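Navier Platform Group: Minutes, 15th January

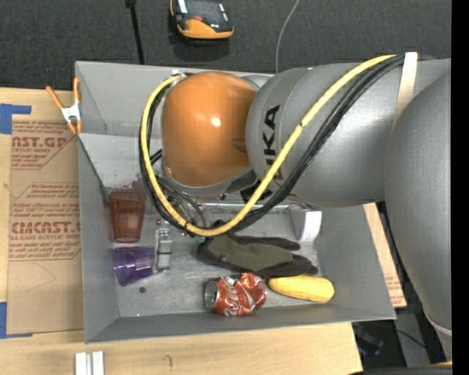

Present: Rogério Brito (chair), Oisín Quinlan (notes), four from the Sriwong operations team. Apologies from the Vosetti side, who sent written comments.

1. Minutes of the November meeting
Accepted with one correction. Item 3 should read "read replica", not "standby".

2. Queue migration
Oisín reported that 239 of the 366 scheduled jobs now run from the new message queue. The rest still use the old cron host. Most of those left write to shared storage and need their file paths changed first. Rogério asked for a list sorted by owning team. Oisín will post it on the wiki.
The old host stays up until every job has been moved and has run through one month end.

3. Retry policy
Long discussion. The Vosetti comments asked for unlimited retries on billing messages. Operations did not want this, as a bad message would block the ones behind it. Agreed: 4 attempts with increasing wait times, then the message goes to a dead letter queue and an alert is sent to the owning team. Billing will have its own queue so that it can be tuned separately.
Idempotency keys are required on all new consumers. Existing consumers to be reviewed as they are moved.

4. Flesholm region
Test failover to Flesholm was done in the staging environment. Database came up cleanly. DNS change was slow because the old records had a long time to live. Operations will lower it before the next test. No decision yet on running both regions live. Rogério wants to see the cost estimate first.

5. Connection limits
The reporting service hit its limit of 500 database connections twice. Pooling is switched on in staging. To go to production with the next release if there are no complaints.

6. Any other business
The on-call handover page is out of date. Operations to fix. Request for a second log viewer license held over.

Actions
Oisín: job list by team; draft of retry settings
Operations: DNS records; handover page
Rogério: Flesholm cost estimate; reply to Vosetti on item 3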